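Monday, November 4, 2019

Back from club, feet wet, tea going cold. I said I'd keep this up until the competition so I'd better write it while I can still remember what annoyed me.

We are the simulation half of the team. The other half gets the workshop and the good chairs and we get the computer room with the blinds that don't come down. Our job is to make a virtual kitchen in which a virtual arm does virtual chores, and if it does them well enough we go through to the Horkelico final in June. I have my doubts about all of it, and I had them before tonight.

The theory goes like this. You build a room in Astis, you put the arm in, you let it practise as many times as you like and it never breaks a cup that costs anything. Then it is supposed to be ready for the real bench. I asked in the first week how we would know it was ready and was told the score would tell us. The score is given by the same program that makes the room. I would like to mark my own homework too.

Tonight's task was the cupboard door. Hand goes up to the handle, closes on it, pulls. I got the task file open, changed the start position to the one we agreed on last time, and ran a batch of 21. It finished before I'd got my coat off properly. Seven passes, it said, and everybody was pleased, as last week we had none. I wanted to see one of the seven with my own eyes, so I turned on the view from the hand and stepped through it slowly.

I have spent whole evenings looking at kitchens from the hand's side now and I still can't get used to it. Everything leans. You lose which way is up after a minute or two, and you find yourself tipping your head at the monitor like a dog. A worktop turns into a cliff. A cupboard could be a fridge or a wardrobe for all you can tell.

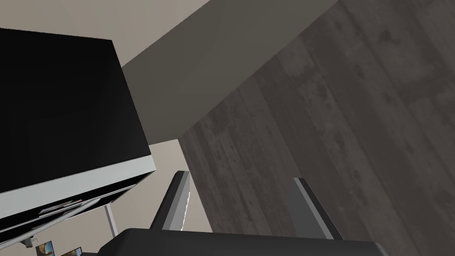 So I went back to the log and looked for what counts as a pass. It took me most of the hour. The rule was written by whoever had the project the year before us, and it says the door has to have moved. It doesn't say how far, or what moved it. Four of our seven "passes" were the side of the hand bumping the door on the way past. I read the numbers out and there was a bit of a silence, and then someone said it still counted under the rules. I suppose it does. I wouldn't want my kitchen run that way.

We had a small row about it, quite a polite one. One lot want to leave the rule alone until the first round is in, the other lot (me, and one other who I think just likes an argument) want it changed now. In the end we agreed to log both: the old score for the form and a strict one for ourselves. The strict one wants the fingers closed on the handle and the door open properly. On that count tonight goes down as three.

The other thing was the random seed. Whoever set it up has it fixed at 3975, so every batch deals out the same rooms in the same order. We have been getting better at those particular rooms. I changed it to 999 for no reason except that it is easy to type, and ran 21 more under the strict rule. None. I wrote a nought in the book and underlined it. It was a bit cruel but I did enjoy it – better to find out in November.

Asked about the Undach arm again. It is still in its crate in the workshop waiting for a power supply, and has been since half term. Mac Suibhne are meant to be sending the part and keep saying next week. Until it comes I can't say whether anything we do on the screen is worth a bean, and neither can anyone else, though that doesn't stop them.

I will say one thing for it. The stepping through is useful. I'd never have spotted the bumping from the score alone, and I learned more from one run watched slowly than from all the batches I've set going and walked away from. Going to ask if we can each watch two a week and write down what we see. I expect groans.

To do before the next one:
Write the strict rule out in plain words and get it agreed.
Take the fixed seed out of the start file.
Slow the hand down near the door, it comes in far too fast.
Return the library book, which is late.

Missed the early bus arguing and had to stand in the rain for the next. Shoes are on the radiator.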